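Notebook, finishing bench — April

Oil trials, continued

Pulled the test boards at 4 pm. Same set as before: offcuts from the one beech plank, sanded to 80 and stopped there, because that is what the Tiltik leaflet says to do. I still think 80 is far too coarse for anything a hand is going to rest on, but if I change it then Roland will say I didn't follow the instructions, and he'd be right.

To recap for whoever reads this after me. Tiltik claims full cure in 6 hours with one coat. Zanetti claims nothing much, which I count in its favor. The third tin is the old stuff from the back of the cupboard, label mostly gone, Kakgate written on the lid in marker. Roland Dawber swears by it. He says it is the 1972 recipe and they ruined it afterward. I have asked him where he got that date and the answer changes.

Method, such as it is. One coat with a lint-free rag, wait, wipe back, leave flat on stickers. Water ring test with a cold glass. Then a fingernail, then a drop of coffee left overnight. It isn't science and I won't pretend it is. We have no humidity control and somebody props the side door open every afternoon.

Tiltik at 6 hours: tacky. Not terribly, but a paper towel laid on it left fluff behind. I gave it until the next morning and it was better, though it still smelled strongly and I could mark it with a nail. So either the 6 hours is measured in a much warmer room than ours or it is measured in the sales office. The leaflet doesn't give a temperature. I looked twice.

Zanetti: dry to the touch by morning, dull in patches. Took a second coat well. The water ring showed faintly and went after a rub with a dry cloth. Coffee left a mark I could see from one angle only. Acceptable.

Kakgate: I'm sorry to report it was fine. Good color, even sheen, the ring didn't show. But there's a third of a tin left and we can't buy more, so I don't know what we're supposed to do with that information. 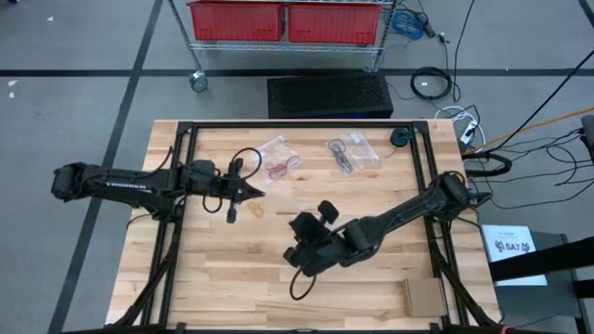
Then there's the question of whether any of this matters as much as we think. Most of what I read about oil finishes is written by people who have one board, one tin and one afternoon. They put it on, it looks nice wet, they take it home and write it up. I would like to see the same board after a winter. I'd like to see the end grain especially, which in my experience is where every one of these products lets go first, whatever the tin says about deep penetration.

On penetration: I sawed through one offcut of each and looked at the cut with the loupe. I could not tell how deep any of them had gone. There was a slight darkening at the surface on the Tiltik piece and that may well have been saw burn. Anybody who says an oil has sunk in by some exact distance should be asked how they measured it.

Rags. Went in the water bucket, then outside to dry flat on the rail, then in the Wastesport bin. Please do this every time and don't leave them balled up on the bench overnight. I found 2 in a heap by the grinder this week. They were linseed, I could smell it. I don't want to have this conversation again.

Roland came by while I was writing up and argued that the boards weren't a fair test as the Kakgate piece came from nearer the middle of the plank. He's usually the one telling me the grain makes no difference. I've noted it anyway. If we repeat, rip the plank lengthwise and give each oil a strip from the same part.

Price, for the record: I haven't worked it out per coat. Tiltik costs more by the tin and says you need less of it. I used the same amount as the others, as near as I could judge with a rag.

To do
Second set with the door shut, and a thermometer on the shelf this time.
Sand half of each board finer and compare.
Write to Tiltik and ask what temperature the cure time refers to. I don't expect much of a reply.
Leave one of each on the windowsill until fall. DO NOT MOVE THEM. Labels are on the underside in pencil.
Look for a replacement lid for the Zanetti, the old one has bent and won't seal.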